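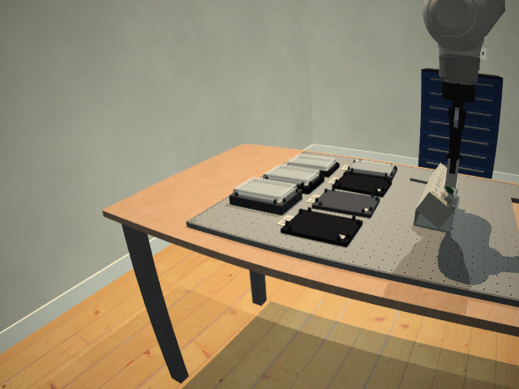

The rehearsal that skips the hard part

I have spent a good part of my working life getting small benchtop cells ready to run, and I am tired of hearing that a cell is "ready" when what people mean is that the model of it is ready. The two are a long way apart, and most of my evenings have been spent somewhere in between.

The bench at Dundeck is the one that finally made me write this down. One arm, one table, a breadboard plate with a grid of holes, tip racks and plates for the pipetting work, trays for the sorting work. We called the project Meteo, for reasons that were decided before I joined. The whole thing was built on screen first. Every rack had its place, every move was tried, and by the time I was asked to set up the real bench the model had run the pipetting job 500 times without a complaint.

I don't doubt the 500. I doubt what it was counting.

A rendered rack is exactly where the file says it is. You type in a position and it sits there, square to the plate, for ever. A real rack sits where the last person put it down. It has a bit of play in its holder, and if the holder was moulded on a warm afternoon it has a bit more. On the real plate we marked each position, then fitted stops, then threw out the stops and fitted better ones. None of that work appears anywhere in the model, so none of it appeared in the plan, and I had to explain more than once why a job put down as one morning had taken most of August.

Then there is the tool. A handheld pipette was made for a hand. Hang one off the end of an arm and you have a long thing on a longer thing, and a small error at the wrist becomes a large one at the tip. In simulation the grip is whatever you say it is. On the bench, it creeps. We checked ours at the start and end of each shift against a pin screwed into the plate, and the two readings did not agree often enough for me to trust the software's opinion about where the tip was.

The supplier, Holter, told us this was a calibration matter. Everything is a calibration matter if you are the one selling the arm.
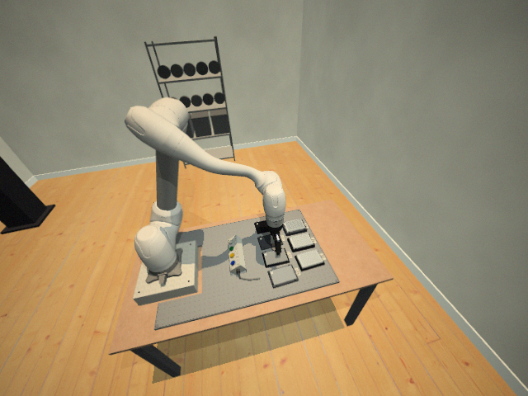
4 min read

Changing the job over is where I lose patience altogether. On screen, you swap one layout for another and the old one vanishes. The pipetting racks are gone, the trays are in, there's a button box on the plate, and the whole business takes as long as loading a file. I once watched a manager do it during a meeting, back and forth, and call it flexible.

Real changeover at Dundeck took 145 minutes the first time we timed it. We got it down a good deal after that, but never to a click. Racks have to come off and be stored somewhere clean. The gripper has to be changed and its zero checked. Trays go down one at a time and each wants pushing against its stop. The button box needs a home that is out of reach of the arm and within reach of a person, and a cable that stays put. Ours got dragged by a sleeve, and by an elbow, and once by the arm itself, until we clipped it down every few holes. The fans of arms with smooth clean casings never seem to mention the wires that have to go everywhere else.

And the buttons. A model will happily give you a box of coloured buttons and leave you to decide what they do. Please decide before the box is screwed down, write it on a label, and put the label on the box. I have worked on a cell where green meant start on one layout and carry on on the other. It did not end in an injury. It ended in 14 broken plates, which I count as cheap.

I should be fair to the other side. Dewulf, where I worked before, had no model at all, and we found out that the arm couldn't reach the back row after the table had been drilled. A simulation would have caught that before lunch. It is very good at reach. It is good at telling you that the elbow will hit the shelf, or that two racks are too close for the gripper to get between them. I would not go back to drilling first.

My quarrel is with the handover note that says "validated in simulation" and stops there. Validated for what? For reach, fine. For grip, no. For a plate with a warped lid, for a tip rack with one tip missing, for a table that someone has leaned on, no, no and no.

So when I am handed a cell now I ask for a second list to go with the model. It should say what the model left out. The one I wrote for Meteo had 183 lines by the end, and the dullest of them were the most useful: which screws work loose, how hard to push a tray, where to stand when you clear a jam. Holter asked for a copy. I noticed that their next quote still allowed one morning for setup.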